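Board index » Manipulation » Data collection and teleop
Topic: Bread set, pick and place into basket – what counts as a good episode?

drikby_bench
Posted 9:42 am

We are collecting demonstrations for a food handling policy and I want other opinions before we commit to a labeling rule. The task is "put the bread in the basket." Two arms on the table, one fixed camera plus wrist cameras, teleoperated through leader arms. Items are a long roll and a small knotted bun. The set stands at 1016 episodes as of this morning.

Two questions.

1. The operator sometimes lowers the fingers onto the crust, stops, backs off a little, and closes on the second try. The roll ends up where it should. Do you keep these as successes, keep them with a flag, or drop them?

2. Does the order of the items matter? Our operators almost always do the roll first and leave the bun on the cloth for last. I did not ask them to. 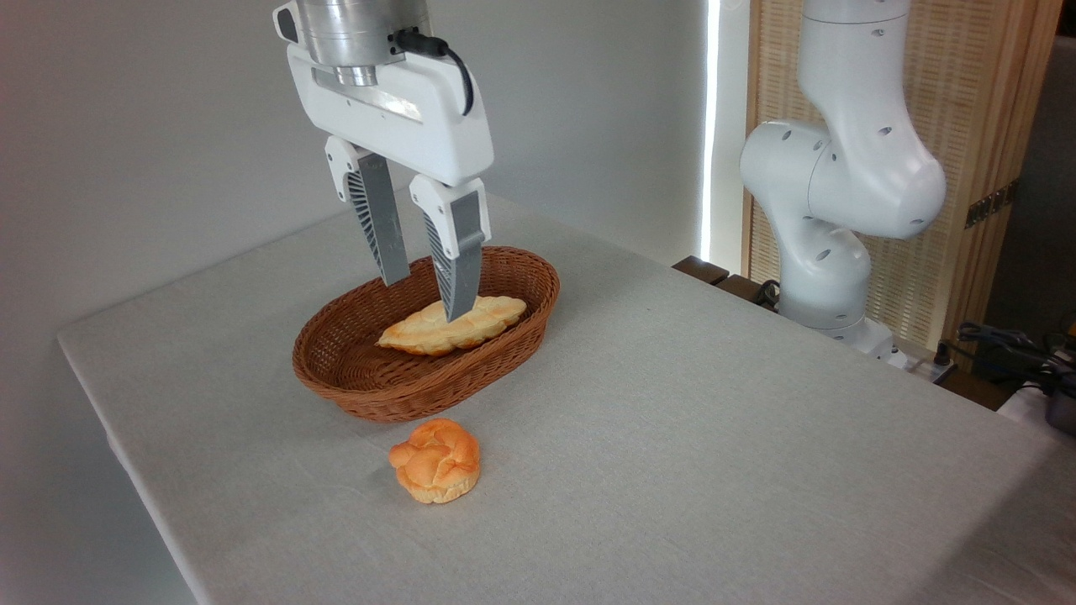 Control rate is the same for all episodes and the instruction text has not changed since June. Gripper width is logged as commanded and measured, both. No force sensing at the wrist, so contact has to be inferred from the gap between commanded and measured position. With compliant fin-type fingers that gap is noisy, and the finger bends before the motor sees anything.

tunon
Posted 10:15 am

Keep them, no flag. A policy trained only on clean first-try grasps has never seen the state "fingers touching crust, not closed." It will reach that state at test time and have no example of leaving it. We threw out all our retries on a bottle task and had to collect them again on purpose.

The order is a bigger problem than you make it sound. If the roll is always first, the model can learn "bun alone on cloth means nearly done" and slow down or release early. Shuffle it. Put the order on a card that the operator reads before each episode.

G. Damasceno
Posted 10:51 am

I disagree with tunon on the first point. A retry where the operator reacts to something visible is useful. A retry where the operator hesitated over depth through a poor view is noise, and the model will copy the hesitation. You get an arm that hovers over bread.

We split retries into those two groups by hand. It is slow work and two people will not always agree on a clip, but the version trained without the hesitations was clearly better on ours. Pauses can be trimmed in software. Dithering cannot, at least not with a velocity threshold.

tunon
Posted 11:08 am

Was that on the same number of episodes? If you removed clips and did not top the set back up, you compared two sizes as well as two qualities.

G. Damasceno
Posted 11:20 am

Topped up to the same count. Same operators, same table. I will grant that the operators had more practice by then, so the replacement clips were smoother for that reason too. I have no clean way to separate the two.

nakajima_lab2
Posted 12:37 pm

Question for the OP: is the basket fixed? If it sits in the same pose in every episode, neither of the issues above is your main one. Ours was in one place for the first half of a set and the policy placed objects at a table coordinate. Move the basket a hand's width and it dropped the object on the rim every time, with confidence.

Also look at the rim itself. With an oval basket, a long item has to be rotated to fit, and a round one does not. Those are two different wrist behaviors under one instruction. I would check how many of your episodes have the long axis across the table and how many have it pointing at the camera.

drikby_bench
Posted 1:05 pm

Basket pose: the operator nudges it between episodes. I plotted the centers just now and they make a small cluster, so "nudges" is generous. Orientation hardly varies. Adding a printed grid under the cloth is no use, the cloth covers it, so I will probably project the marks or have the script call out a pose.

Damasceno – how did you define hesitation for the people doing the split? I need something I can write down in a paragraph.

G. Damasceno
Posted 1:33 pm

Ours, as written: "The gripper stops or reverses within a hand's width of the object, and the object has not moved and the fingers have not touched it." If there is contact, or the object shifted, it is a recovery and it stays. Anything the reviewer cannot decide after watching twice stays as well.

By that rule your crust contact cases are all recoveries. So for your question 1 I end up in the same place as tunon, only with a flag.

doten
Posted 2:18 pm

Flag everything. Flags are cheap and you can ignore them at training time. You cannot get them back later without watching the whole set again.

One practical item. Real bread changes over a session. The crust dries and sheds flakes, and the late episodes look different from the early ones. Log the time the item was put out. If you use plastic bread, log that too. Ours had a shine that real bread did not, and the policy noticed before we did.

tunon
Posted 2:40 pm

Agree on flags, fine. I still would not spend reviewer hours on the hesitation split before the basket pose is fixed. Do the pose first, train, and see whether it hovers.

drikby_bench
Posted 3:26 pm

Going with that. Order on a card, pose called by the script, a contact retry flag entered by the operator at the end of each episode. The existing episodes stay in as they are, marked as the old protocol. I will post the hover rate for both when there is a checkpoint worth running.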